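Print this page | E-mail to a friend

Keeping dark surfaces decent: benches, tables, desktops

By Aurel Onu
March 25, 2024

Quick one this week, got asked again about black and charcoal tabletops. Ours is matte, had it since we redid the back room. Love the colour. Shows every speck. Here goes.

Dust first, always. Dry microfibre, barely any pressure. Don't go straight in with a wet cloth, you just make grey paste and push it round. Fold the cloth in 4, use a clean face each time, shake it outside not over the floor you just swept.

Then damp. Warm water, one drop of dish soap in a bucket. One drop. Too much soap is where the streaks come from, people blame the table. Wring the cloth till it stops dripping, then wring it again. Go the long way of the table, not circles.

Dry straight off with an old tea towel. Cotton, washed to death, no fabric softener ever. Softener leaves a film and on a matte top you'll see it from the doorway.

Dark tops, black clamps and white cables on one, kids' shape sorter on the other:
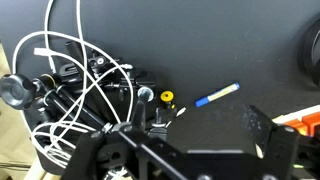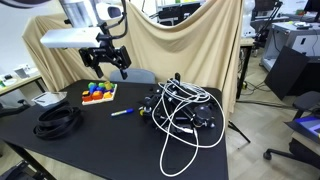
Marker. Gets everywhere if you've got kids or label things. Permanent marker on a sealed top, dab of metho on a cotton bud, tiny circles on the mark only, then rinse with plain water. Test underneath first. Whiteboard marker usually comes off with a dry finger if you're quick about it. Biro is a pain. Try a pencil eraser before anything wet.

Greasy fingerprints: bicarb is too scratchy for matte, leave it in the cupboard. Bit of white vinegar in water, half and half, and wipe strait away. Not on stone tho. Never on stone.

Sticky tape gunk. Cooking oil on a rag, leave it ten minutes, go have a cuppa. Scrape with an old library card. Then soapy water for the oil or you've swapped one problem for another.

Scratches. Can't fix them on matte, not really. Polishing just gives you a shiny patch and that looks worse. I bought a Kitia touch-up pen once, wrong black. There's more blacks than you'd think. Felt dots under anything heavy, the Stitix ones stay put, the bargain bin ones slid off by August and left their glue behind (see gunk, above).

Anything metal that lives on the table gets a mat under it. Cork placemat is fine, or an offcut of carpet, pile side down. Lift stuff, don't drag it.

Small things:
- Wooden toys, damp cloth only, don't soak them, they swell and then nothing fits its hole
- Belts and straps, roll them up loose, a hard fold turns into a crack
- Cables, velcro tie not a rubber band, the bands go gooey in summer
- Pens lying down with the cap clicked on, they last longer
- Little plastic trays go cloudy in the dishwasher, top rack or do them by hand

Window side of the table fades first. Turn the whole thing end for end once a year if you've got the room. We do ours when the clocks change. Missed it last time, and theres a line now where the lamp sits.

Sprays: don't bother with the furniture polish kind on matte. It builds up. If somebody already has, a few goes with the soap bucket will shift most of it, give it a week between goes.

Next time, drawer runners, and what to do when the candle wax trick stops working.

Print this page | E-mail to a friend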